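20/02/2026
Garkthorpe set, pick task, simulated episodes

Collection restarted this morning after the Bakex update. The scene loader now reads the surface list from the config file, so textures can be swapped without rebuilding. Checked that the random seed is written to each episode header. It was missing in the first batch and those episodes have been moved to the reject folder.

Total on disk is 1674 episodes. Target for the first training run is 1000 after filtering, so there is room to be strict. Filter rules as they stand: drop anything where the arm hits a joint limit, drop anything where the object leaves the table, drop duplicates of start pose within tolerance.

Wrist view only for now. The overhead stream from Curnov still lags the joint log by two steps and I do not want to train on it until the offset is fixed at source — correcting it afterwards hides the problem.

Start poses are drawn with the fingers open and the object somewhere ahead of them. The sampler allows positions close to the table edge. These are harder for the scripted policy, and more of them are being rejected than positions near the middle, so the accepted set will lean towards easy placements unless the draw is weighted.

Wrist view, parquet table over marble floor, cylinder towards the right-hand edge trim:

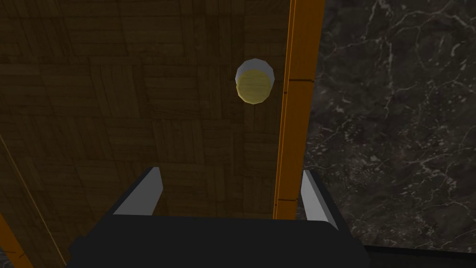
Ainhoa Campos would leave the draw uniform and weight at training time, as the raw set then stays usable for the Kaushik comparison. Fair point. Reject reasons will be logged per episode so the weights can be worked out later.

To do: add the reject field to the header, rerun the filter on the full set, ask Curnov for the date of the timing fix. If it slips past May we train without overhead.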